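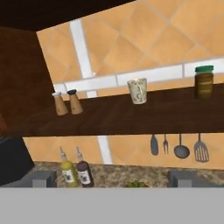

Bridilard wrote back that the bonus round comes too seldom, and that a player with a small balance will never see it before he goes away. They ask us to look at the trigger again before the next build is sent.

4/9/26, Stilura slot, maths and feel

Started from the log of last night. The run was 3,000 spins on the Jultden build, fixed stake, no gamble feature. The free spins came in with a longest gap of 277 spins. This is inside what the sheet allows, but I understand the complaint. When I played by hand in the afternoon I was bored well before that.

Tried two changes:

Scatter added once more on reel 4. Gap gets shorter, but the return goes over the target and I had to take it out of the low symbols. Then the base game feels dry -- many spins with nothing at all. Did not like it.

Scatter as before, but the free spins start with eight instead of ten. Return has room now, so the trigger can be a little more frequent. Ran 2,000 spins only, because the machine was needed for the Kohlhase test. Looks better, too short to trust.

Also found: when the wild lands on reel 5 in the same moment as the third scatter, the win line sound plays twice. Happens only in turbo mode. Stopped the run at spin 800 to save the state, file is in the shared folder under sound.

To do
- long run of the second version over the night
- ask Kohlhase if the paytable text must change when the number of free spins changes (I think yes, in all languages)
- answer Bridilard after the long run, and not before

The old reel strips are kept -- please do not overwrite them.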